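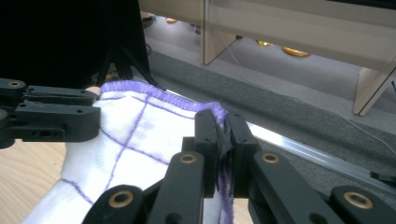 White sock with purple grid lines, held at the cuff between two black gripper fingers.

About Stovulo

Stovulo writes and tests working rules for robots that handle soft goods: socks, towels, gloves, bags, bandages, anything that folds, stretches or slumps when it is picked up. Laundries, textile sorters and robotics labs use our rules when they set up a table, run a trial, report a result or hand a job over from one shift to the next.

We are a company of nine people. Our main workshop is in Skedby, and we keep a smaller room in Joddale where we repeat tests on a second set of equipment. We do not build or sell robots.

How we started

Sofia Christodoulou and Kadir Tatlı worked together at a commercial laundry that was trying out automatic sorting. Two suppliers came in during the same month, and both said their machine could pick up a sock. One meant that the sock left the table. The other meant that the sock was held by the cuff, right side out, and could be passed to the next station. The laundry had no written way to compare the two, so Sofia wrote one. It was a single page, and most of it dealt with what counts as a grip.

Kadir took the page and tried to break it. He found that "held by the cuff" could be read in at least three ways, and that the result changed if the sock was laid down flat or dropped. The second version was six pages long. Other people asked for copies, and a year later the two of them left to do the work full time.

Sofia now runs the writing side. Kadir runs the workshop and has the final say on whether a rule can be tested as written. If he can't test it, it goes back.

The Imrie rules

Our main product is a set of rules called Imrie. There are 23 of them in the current edition, which came out in February. Each rule fits on one page and has the same parts: what it covers, what to do, what to write down, and when to stop.

The rules are grouped by stage of work.

Before a session: the state of the table, the condition of the gripper, the choice and labeling of items, and who is allowed within reach.

During a session: how items are laid down, how grips are made and released, what the operator may touch, and what happens when something snags.

After a session: what is kept, what is thrown out, how failures are recorded, and how the equipment is left.

Imrie is a company rule set. It does not replace the safety law where you work, the machine maker's manual or any published standard that applies to your site. Where one of those is stricter, follow the stricter one. We say so on the first page of every copy, and we ask customers to leave that page in.

What the rules look like in practice

People often ask for a sample before they get in touch, so a few of the shorter rules are set out below.

Rule 2, Name the part. Before a trial, write down which part of the item is to be gripped, using the part names in the item list. For a sock these are cuff, leg, heel, foot and toe. "The end" is not a part name.

Rule 5, Marks on fabric. Items may be marked so that stretch and twist are easier to see. Use one color on one item. If a mark has faded so far that it can't be followed from end to end, note it on the item card and keep using the item only for trials that don't depend on the mark. Never redraw a mark partway through a set.

Rule 8, Two-sided holds. When an item is held from two sides, record which side took hold first. Release in the order given on the trial sheet. If no order is given, stop and ask.

Rule 11, Fingers and faces. Check the inside faces of the gripper fingers before the first grip and again after any snag. Look for loose threads, lint, lifted tape and screws standing above the surface. Clear what you find with the gripper open and unpowered. A handheld gripper worked by a trigger is treated the same way, with the tool set down on the table first.

Rule 14, Cables on the floor. A cable that crosses the place where the operator stands is moved or covered before work begins. A cable that crosses elsewhere is noted on the room plan.

Rule 19, Count every try. A missed grip is a try. A grip that slips is a try. A try stopped by the operator is a try, with the reason written next to it. Leaving these out is the most common fault we find in other people's results, and for two years it was the most common fault in ours.

How a rule gets made

Most rules begin with a complaint. A customer writes to say that two operators did the same job and got different results, or that a rule made sense in English and stopped making sense at the table. Sofia's group writes a draft and sends it across the hall with no explanation attached. The workshop has to follow it as written.

Each draft that concerns gripping goes through 100 tries in Skedby, split between at least two operators. The same tries are then repeated in Joddale by people who haven't seen the Skedby sheets. If the two rooms read the rule differently, the wording is changed and the tries start over. It is slow. Rule 8 took most of a winter, largely over the word "side."

Much of this is done with handheld grippers, worked by a person, before any of it moves to a powered arm. A person with a gripper in hand can feel where an instruction is unclear and stop in the middle of it. An arm will carry on. Once a rule holds up by hand, it is tried with whatever arms our customers lend us or let us visit.

We keep the sheets from every rejected draft. Customers may read them on request, and some of the larger ones do so before they adopt a rule.

What we won't do

We don't rank machines. A customer can use Imrie to compare two grippers, and many do, but we don't publish the outcome or hand out a seal.

We don't take payment from gripper makers for writing or changing a rule. Makers can buy copies, attend training and send in complaints like anyone else.

We don't test with people as the thing being handled. We are asked fairly often about dressing aids, where a robot helps pull a sock or sleeve onto someone. It is worthwhile work and it needs medical and care knowledge that we don't have. Our rules stop at the fabric.

Working with us

There are three ways people usually work with Stovulo.

Reading copy. You get the current edition and any corrections until the next one. Reading copies can be shared freely inside one site.

Site visit. Two of us come to you for a working day, watch a normal shift and compare what we see with what your own papers say. You get a written list afterward. We ask that the shift really is a normal one. Please don't clean up for us.

Training. Up to six operators at a time, in Skedby or at your site. The first half is spent laying items down and recording tries with pencil and paper. Software comes later in the day. Operators who have done the job for years tend to find the morning dull and the afternoon more useful, and we have stopped trying to fix that.

Training in Joddale is possible if your group is small. The room is up a flight of stairs and has no elevator, so please tell us early if that is a problem and we will hold the session in Skedby.

Where the rules still fall short

Imrie works well for single items on a flat table. It is weaker on piles. Rule 21 covers taking one item out of several, and roughly a third of the complaints we receive are about that page. Kadir's group is working on a replacement. It will probably be split into two rules, one for items that lie loosely on each other and one for items that are wound together.

We also have little to say about very thin fabric, such as hosiery, where the item list doesn't have enough part names and a mark can spread into the cloth around it. If you handle thin goods and would let us watch, please write.

Corrections to the current edition are sent out as single pages. Replace the old page and throw it away. We know that many sites keep both, and during visits we will ask to see the binder.

Contact

Questions about wording go to Sofia Christodoulou. Questions about tests, equipment and site visits go to Kadir Tatlı. Complaints about a rule can go to either of them, and should include the rule number, the edition, what the operator did and what you expected. A copy of the trial sheet helps, even a messy one.

The Skedby workshop takes calls from 9 in the morning. If tries are being run, the phone is left to ring and someone will call you back after the set is finished.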